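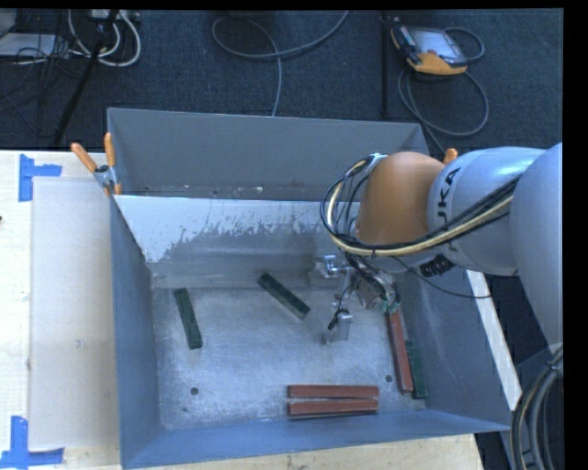
The bin from the overhead camera, red and green bars, arm on its way in or out.

Subject: Re: [binpick] Does the push-first rule earn its keep?
From: Ingeborg Prantl

Sutine wrote:

> I have read the draft twice and still can't tell whether the
> push-first rule does anything a bit more patience wouldn't. If the
> planner can't find a grasp, why not just ask it again with a
> different seed? Also, 2702 attempts sounds like a lot until you
> split it by layout, and I notice that you don't.
>
> And what exactly is "hard against the wall"? Hard by whose reckoning?

Fair on all counts, and annoying on the second.

Asking again with a different seed was the first thing we tried, since it costs nothing but pride. The sampler is perfectly happy to give you new grasps. They are the same bad grasps, a few degrees round. When two bars lie side by side there's no room to get a finger down between them, and no amount of rolling dice makes the gap wider. Look at the two red ones along the near wall in the picture: there is a gap, but it's a thin wedge, and the planner likes to propose the wide end and then discover it has a finger with thickness. The green and red pair over by the right wall is worse. Those two are touching, and the wall takes away the side you'd otherwise come in from.

So the rule is dull. If the best grasp scores under the threshold, pick the bar with the most free floor on one side, nudge it 20 mm that way, take a new depth image and plan again. At most two nudges per bar, then move on to another one. Arai wanted the nudge direction learned. I wanted to go home before August. We have a lookup table.

On the split: you're right, and the next version will have it. Until then, in words. For layouts where every bar has clear floor on both long sides, the rule makes no difference, as it should, because it hardly ever fires. For touching pairs in the open it helps a good deal. For touching pairs near a wall it helps less than the draft implies, and I'd like that sentence in the abstract back. In 39 attempts the nudge made matters worse, nearly always by turning a bar until it lay flat along a wall, where it then stayed, looking smug, until somebody reached in.

"Hard against the wall" means the long edge is within 10 mm of where the wall meets the floor, in the depth image. That sounds firmer than it is. The walls slope, the metal is scratched and shiny, and the depth camera has opinions about both. Hunico suggested painting the whole bin matt grey, which would certainly improve our numbers and would tell us nothing about bins anyone owns. I've said no for now. I may say yes the night before the deadline.

Two things I'd still like from the list:

Has anyone run a push before the grasp with long parts, where the push point matters? We always push at the middle. Near an end you get rotation, and sometimes rotation is what you need, but I have no principled way to say when.

And does anyone have a decent baseline that shakes the bin instead? Ours is clamped at the corners and I'm not unclamping it to lose an argument, but if Sesska's group still have their tilting table I'd happily send them the layouts and the part drawings.

Sutine, I'll send you the per-layout table before it goes in the draft, so you can be rude about it privately first.

Ingeborg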